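Workshop notebook, Thursday, April 6, 2023
Glaze tests, batch two, and a lot of grumbling about the kiln 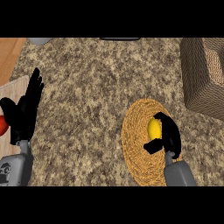 Rendered mock-up: beige, tan, grey and dark brown fleck. Pretty much the colour mix I'm after for Larken.

Right, so the Larken glaze. I've been chasing a speckle for the dinner plates since November and I'm still not there, but batch two came out of the kiln this morning and it's a lot closer than batch one (which looked like somebody had sneezed gravy on it). I mixed 400 grams of the base and split it between four jars, same as last time, only this time I sieved the base first and put the coarse stuff in afterwards. Last time I did it the other way round and of course the sieve caught every bit of the speckle. Don't laugh, Impi.

Jar A has the ilmenite on its own. Tiny dark pinpricks, very even, a bit like pepper on mashed potato. Nice but cold.

Jar B is ilmenite plus a pinch of rutile. Warmer straight away! The tan creeps in around the edges of the dark bits and you get a sort of halo. This is my favourite of the lot.

Jar C is the granular manganese. Big brown blotches, two of them blistered, and one left a crater I could hang a hat on. I don't love handling the stuff anyway, mask or no mask, so I'm dropping it. If anyone wants what's left in the tub, talk to me first.

Jar D is Impi's idea, crushed grog from the Niskanen clay fired and stirred in by hand. Lovely grey-beige, but the surface is like a cat's tongue and a fork makes the most horrible noise on it. Great for a vase, no good for dinner.

Impi Kettunen had a look at lunch and reckons B needs a thicker coat. I reckon it needs a slower cool. We'll do both, on separate tiles, and whoever's wrong buys the doughnuts.

Kiln notes. Iston was set for 1,249 and the controller says it got there, but the cones say otherwise, the bottom shelf cone has barely nodded. Top shelf went right over. I've moved the thermocouple in a touch and written the old position on the lid in pencil. The door brick on the left is crumbling again too, so please go gently with it, and please stop leaning the kiln wash brush against it (you know who you are). Next firing I'll soak for 18 minutes at the top and see if the bottom shelf catches up.

Oh, and I found out where the pinholes on the mugs were coming from. It wasn't the glaze at all! I bisqued a spare load at 1,000 instead of whatever we'd been doing in the rush before the market, took it up nice and slow, and the same glaze out of the same bucket came out smooth as an egg. So that's the new bisque temperature until someone gives me a good reason to change it. I've crossed out the old one on the wall chart.

Clay: the last bag of Idau is stiff as a boot. I've poked holes in it, poured in a cup of water and tied it up again. Give it a few days before you wedge it, or your wrists will hate you. The reclaim bucket smells like a swamp but it throws beautifully, so I've stopped apologising for it.

To do before the next load:

More B, a full jar this time, labelled properly
Thick coat and thin coat on the same clay, numbers scratched in the back
Try B on the dark clay as well, just out of curiosity
Wash the shelves, there's a drip of jar C on the middle one
Order cones
Find the good sieve. It was on the hook on Monday and now it isn't.

Tiles A to D are on the windowsill, in order from the door. Pick them up, scratch them, rub a lemon on them if you like, and scribble what you think in the margin here.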